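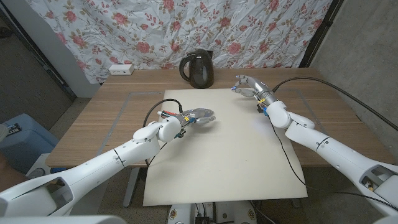 The two arms at Rerkness, with the kettle at the back of the table.

Robot hands join the day shift at Rerkness

I've been meaning to get over to Rerkness for ages, and in October I finally did! For anyone who hasn't come across them, they're the people who handle returns for online shops. You send back the kettle you didn't want, and somebody at Rerkness takes it out of the box, looks it over, and decides whether it can be sold again. On an ordinary day they get through 2000 parcels. After the sales it's a lot more, and that's when everybody's wrists start to go.

So now there's a pair of arms with fingers on the end, working on a project called Grimari, and the staff are the ones showing it what to do. Kumiko Nomura has been on the returns benches longer than most and she spends her mornings with it. She moves, it copies, and the whole lot gets saved. The list she works from has 458 different items on it, all stuff people send back or that turns up in mixed boxes: mugs, toothpaste, kettles, lamps, more toothpaste. (I had no idea anyone returned toothpaste. They do.)

I asked her whether it was boring. She laughed and said the first week was awful and she went home with a headache every day, but that it's easier now she's stopped treating it like a person. "I used to say sorry when I bumped it," she told me. She still does the afternoon on the benches and says she'd miss the chat otherwise, which I can well believe, as it's a noisy lot over there.

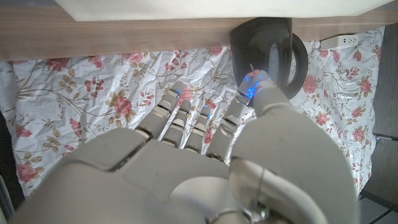 Mugs are a sore point, by the way. Everyone I spoke to had an opinion on mugs. Graham Marsden runs the floor and he thinks the handle should always come first, and Kumiko thinks that's fine for a person and daft for a robot, and they were still going at it when I went to find a coffee. The plan is for the arms to take over the lifting and turning, so the person at the bench only has to look and decide. Graham reckons each bench worker picks something up and turns it over far more times in a shift than they'd ever guess, and it's that part he'd like gone by next winter.

What about jobs? I did ask, and I got a fairly straight answer. There are 200 people on the site and Rerkness has told them in writing that no bench jobs will go while the project is running. After that it's less clear. Ryota Shimada looks after the staff side and he said the company expects to hire fewer temps at Christmas, and he didn't try to dress it up. Some of the regulars came in as temps themselves, so that hasn't gone down brilliantly in the canteen.

On the plus side there's a new pay grade for anyone who does the training work. So far staff have put in 315 hours of it between them, paid at the higher rate, and there's a waiting list to get on the rota. Katsuhiko Onishi put his name down in the first week. He's had trouble with his shoulder and was thinking of packing the job in altogether, so a morning off the benches has made a real difference to him. He's also got quite competitive about boxes!

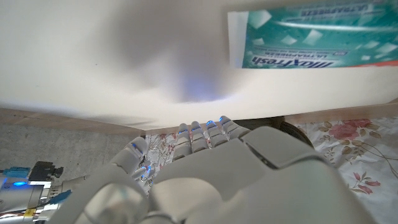
Small cartons are his favourite, he says, as you can tell straight away if you've got the grip wrong. Glossy ones are trickier than plain ones and anything with a loose flap is a nightmare. He keeps his own notes in a little pad and hands them over to whoever's on next, and Graham is now having them typed up for everybody.

The trial carries on through the winter, mornings only to start with, and a second table is due once they've agreed where to put it. Staff get to vote on whether the afternoon shift joins in. I'll pop back after Christmas and find out how the vote went, and who won the mug argument.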